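Projects > Student Reports > Visit to the Besson Lab

Visit Report: Whiteboard Robot Demonstration
by Gaspard Royer

1. Purpose

Our group went to the open day at the Besson lab on a Thursday in May. The project asked us to watch one robot task and write down what makes it hard. We chose the whiteboard station, which uses a robot called Catia. It has two arms with a gripper on each, and a small camera near each gripper. Dorian Leclerc ran the station and answered our questions.

2. Drawing

In the writing part of the task, one arm holds the dry-erase marker and brings the tip close to the board. Dorian told us the height of the tip is the hardest thing to set. If it is too high there is no line, and if it is too low the felt gets crushed. Glare is another problem. The ceiling lights reflect off the glossy surface, and old smudges are hard to tell from new marks. 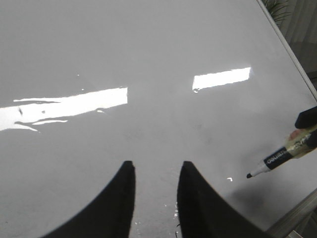 3. Tools and tray

The markers sit side by side in a white plastic tray on the rail of the board. They don't all have the same body or cap colour, so the program can't look for just one colour. The grippers also handle a long white tool with a fabric-like lower part, stained green and black. Its printing runs lengthwise, and our group used that to judge the angle it was held at.
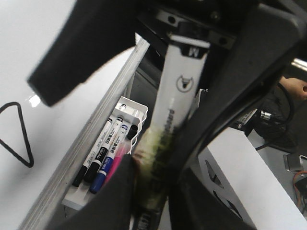 4. What we learned

Catia is run from recorded trials, and the lab had 176 of them for this task. Dorian said 63 were thrown out, mostly for dropped markers. Our own model will have one arm and a matte board to cut down on glare. We have 8 weeks left to build it.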